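4.2 Do "unscented" labels predict what people put on their skin?

The second part of the study deals with the word "unscented" and its near neighbour "fragrance-free". The two are often treated as the same claim, in shops and in a fair amount of published work as well. We doubted that shoppers read them that way, and we doubted more strongly that the difference, where they did see one, changed what they bought. Earlier surveys have tended to ask people whether they avoid perfume in skin products and to take the answer at face value. Stated avoidance is cheap. A person who ticks "always avoid" on a form may have three perfumed hand creams in the bathroom, and we wanted a way to find that out.

The label survey covered 1,902 leave-on products (creams, lotions, balms and body oils) sold by shops in and near Calton. Wash-off products were left out, as were sun creams, whose labels follow habits of their own. For each product we copied the full front and back text and the ingredient list. Two readers sorted the claims separately and then met to settle the cases where they differed. Most of the quarrels were over phrases such as "no added scent" and "naturally mild smell", which could mean almost anything. We put these in a group of their own and do not lean on them in what follows.

Of the whole set, 274 products carried the word "unscented" on the front. We had expected this group to be tidy and it was not. A good number listed a plant oil with a clear smell of its own, and several listed a masking perfume, that is, a small amount of scent added to hide the smell of the base. Strictly speaking a maker can defend both. Whether a shopper with sore hands would see it the same way is another question, and the makers' defence tells us nothing about it.

The household part of the study was run in August. We used the Stojanović recall form, in the short version, together with a shelf check in which people read out the labels of what they had at home. The form asks about creams first and then about other things that touch the skin for long periods, such as bedding and knitwear (Figure 3). We kept these later questions although they lengthen the form, as a person who blames a cream for a rash may be wrong about the cream. Wool, washing powder and dry indoor air are all fair suspects, and a study that asks only about cosmetics will find only cosmetics.

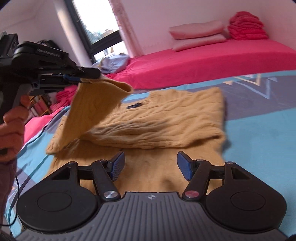

Figure 3. Yellow cable-knit sweater spread on a bed.

Gredow, in a written comment on an earlier draft, objected that the shelf check flatters the sceptic. People keep products they no longer use, the comment ran, and a perfumed cream at the back of a cupboard is no proof that its owner lied about avoiding perfume: "You are counting old mistakes as present habits." We accept part of this. A gift set opened once and put away should not weigh the same as a tube by the sink. We therefore went back to the form and kept only products the person said they had used in the past month. The gap between what people claimed and what they owned became smaller. It did not close, and among those who claimed the strictest avoidance it hardly moved.

There is a weaker point in our favour that we would rather not press. The Braris panel, which we used as a check, holds purchase records for more than 3,000 households and shows the same general pattern. But the panel records buying, and says nothing of who in the house uses the product. A parent who avoids perfume may well buy scented lotion for a teenager. We have seen panel data of this kind quoted as if each basket belonged to one pair of hands, and we do not wish to add to the pile.

What can be said with some safety is modest. The word on the front of the pack was a poor guide to the ingredient list. People who said they looked for the word did own more products that carried it, but they owned perfumed products too, and few seemed aware of any conflict. We found no sign that "fragrance-free" was read more strictly than "unscented". The claim, common in trade writing, that shoppers have learned to tell the two apart finds no support in our answers, and we could not trace it back to any study that had tested it.

We make no claim about skin health. No one was examined, the rashes were reported by the people who had them, and the form was never meant to settle causes. Section 4.3 turns to price, where the labels behave rather differently.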